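Home Help Board > Fabric & Laundry > Tablecloths and covers

Felt table cover keeps sliding and won't lie flat

Posted by Forough Sharifi
Jul 9, 2020

I host a card group in Prunmont and we play on a regular dining table. The top is slick and cards are hard to pick up from it, so in February I bought a length of teal felt off the bolt to use as a cover. The bolt was 152 cm wide and I had them cut enough to hang over on all sides. I have not hemmed it.

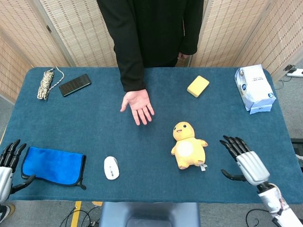 Our table with the teal cover on.

I have three problems with it.

It slides. If somebody leans on the table while dealing, the whole cover moves toward them. By the end of the night it is well off center and I have to pull it back.

It came folded and the fold lines have not gone away. I hung it over a shower rod for a week and that did very little. I'm afraid of the iron because the label at the store said it was mostly acrylic, and I melted an acrylic scarf once.

It collects everything. Cat hair, crumbs, thread. I go over it with a sticky roller, but I use up half a roller each time and the felt is starting to get fuzzy in the middle.

I don't want to glue or staple anything to the table because we also eat on it. I would also like to be able to put the cover away between games. Right now I fold it in a drawer, which I suspect is part of the trouble with the creases.

Is felt just the wrong fabric for this, or am I doing something wrong? I would rather not spend much more money on it.

3 replies

Postska

You need something under it. Felt on a finished table top has nothing to hold on to. Get the open mesh kind of rug pad, the cheap one that looks like a net, and cut it two inches smaller than the table top on every side. Lay that down first and then the felt. Mine hasn't moved since. I used a pad from a brand called Uvance that was on the clearance shelf, but any of them should do. Check that it says it's safe for finished wood. Some of the rubbery ones will stick to varnish if you leave them on for months, and they leave a pattern you can't get off. If you take it up after every game you won't have that problem.

For the creases, you can iron acrylic felt if you are careful. Use the lowest setting with a damp cotton dish towel between the iron and the felt. Press down, count to five, lift, move over. Don't slide the iron, because sliding stretches it. Try a corner first. If the corner goes shiny or stiff, stop.

Then don't fold it again. Roll it on a tube. Fabric stores throw out the long cardboard tubes from inside the bolts and ours gives them away if you ask at the cutting counter. I keep mine standing up in the coat closet with an old pillowcase over it.

Cui

just use a real tablecloth, felt is for crafts. or get tablecloth clips from the dollar store, the metal ones for picnics

Forough Sharifi

Thank you both. I tried the clips first because I already had some from a picnic set. They hold, but they stick up over the edge of the table and people kept catching their sleeves and bumping them with their wrists. One player took hers off halfway through. So the clips are back in the drawer.

The mesh pad worked better. I had one left from a hallway rug, and it was a bit short, so I pieced it with a second strip and laid the strips side by side without overlapping. The first time I let them overlap and you could feel the ridge through the felt.
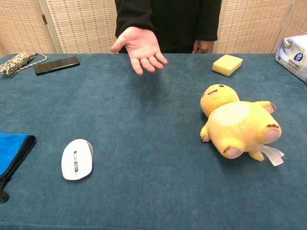 I did the ironing on the table itself, with a folded blanket under the felt to protect the top. The lowest setting did nothing for me, so I went up one notch and kept the damp towel on it. It took me 15 minutes per crease, going slowly. The two long creases came out almost completely. The short one is still faintly there if you look across it with the lamp on. I can live with that.

I still have the lint problem. Does anybody have something for that?

Postska

Stop using the sticky roller, it pulls the fibers up and that is where your fuzz is coming from. Use a dry rubber glove or a window squeegee with a clean rubber blade. Wipe in one direction only, toward yourself, and the hair rolls up into a line you can pick off with your fingers. For crumbs, take it outside and shake it before you roll it up.

For the fuzz that's already there, a battery sweater shaver will take it down. Keep the felt pulled flat with your other hand and don't press hard or you'll thin it out. I wouldn't put it in the washing machine. I did that with a green one and it came out wavy at the edges, and I had to trim it from 38 inches down to 34 to get a straight side again. If someone spills, blot it with a towel and cold water and let it dry flat on the table.

You also don't need to hem it. Felt won't fray. If the cut edge looks rough, trim it with a rotary cutter and a long ruler.

Forough Sharifi

The squeegee works on the cat hair. I haven't bought a shaver yet. I asked for a tube at the fabric store and they gave me two, both longer than I needed, so I cut one down with a bread knife.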